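Home | Clinics | Health Topics | Interviews | Contact

Living with hepatitis B: a nurse on testing, follow-up and what families ask

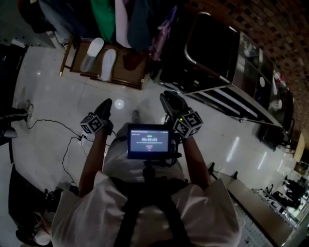 Naa Amoah has worked as a liver nurse at the Zoddale clinic for long enough that some of her first patients now bring their grown children in to be tested. Most of her day goes to hepatitis B, a virus that infects the liver and can stay there for decades without causing pain.

"People come in and say, I feel fine, so why am I here?" she says. "And they do feel fine. The liver doesn't complain much until there's a lot of damage."

Her clinic follows 868 people with chronic hepatitis B. Many learned they had it by accident, during pregnancy or when they tried to give blood. Amoah says the first appointment is mostly talking. She goes over how the virus spreads, through blood, through sex and from mother to baby at birth, and then how it doesn't.

"They want to know if they can eat with their kids," she says. "Yes. Same plates, same table. You can hug them. You keep your own razor and your own toothbrush, and you cover a cut. I say it at the first visit and I say it again at the second, because the first time they're too upset to hear it."

The basic blood test looks for a protein from the surface of the virus. If it is still found after six months, the infection is considered chronic. Adults who catch the virus usually clear it. Babies usually don't, and most of Amoah's patients were infected at birth or when they were very small.

She would like more people to know the difference between the tests. "Somebody will tell me they were tested for hepatitis, and what they had was a liver enzyme test at a physical. Those numbers can be normal when you have the virus. Ask for the hepatitis B test by name, and ask for a copy of the result."

Not everyone with the virus needs medicine right away. The decision depends on how much virus is in the blood, whether the liver is inflamed, whether there is scarring, age and family history. Those who do start usually take one tablet a day, often for years. The tablets hold the virus down but rarely get rid of it.

Stopping is where she sees trouble. A patient loses insurance, or travels and runs out, or decides the pills have done their job. The virus can come back hard, and a flare can be dangerous. "Call us before you stop," Amoah says. "Don't call us after. If it's money, we can usually work on the money."

Patients who aren't on treatment still need regular blood work, and some need an ultrasound every six months to look for liver cancer. Keeping people on that schedule is the hardest part of her job. Last November the clinic mailed 600 reminder letters, in 4 languages, and a good number came back with the wrong address. Staff now ask for a second phone number at each visit — a sister, a neighbor, whoever picks up.

The clinic also runs evening testing at the community hall in Venckus, where people can walk in after work. Amoah says couples often come together, and that she tries to see each person alone for at least part of the visit.

Partners and people in the same household should be tested too, and vaccinated if they have no protection. The older vaccines for adults take 3 shots over six months. Amoah finds that people get the first two and then forget the last one, so she books it before they leave.

Babies born to mothers with the virus should get their first dose within 12 hours of birth, along with an injection of antibodies. She keeps a list of due dates taped inside a cabinet door and calls the maternity ward herself.

Asked about diet, she says the questions are usually about herbs and teas. She asks patients to bring the package in. Some products are hard on the liver, and she would sooner read the label than guess. Alcohol she advises them to leave alone. Coffee is fine.

"The other thing they ask is whether they should tell people," she says. "Your partner, yes. Your dentist, your doctor, yes. Your boss, in most jobs, that's up to you. I had a man who hadn't told his brother in all those years. Then the brother got tested, and he had it too."

Contact the editors | Copyright Gostimik Health Pages | Back to top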